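Site visit: Vergara fruit packing house
Jul 6, 2022

The Vergara site handles soft and tropical fruit for two wholesalers, Premura and Darkus. Intake runs through a single dock with 2 cold rooms behind it. Each pallet is weighed, probed for temperature and given a lot card before it moves - cards are still filled in by hand.

Dark red fruit is graded by skin colour and surface marks, and a golden-brown patch counts as a blemish.
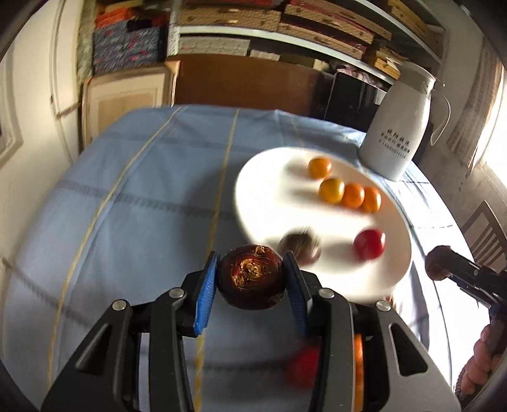 Storage and dispatch

Cold room capacity is some 2,000 crates, stacked 40 to a bay. Stock control uses Modance, which prints the dispatch labels. The second dock opens in November.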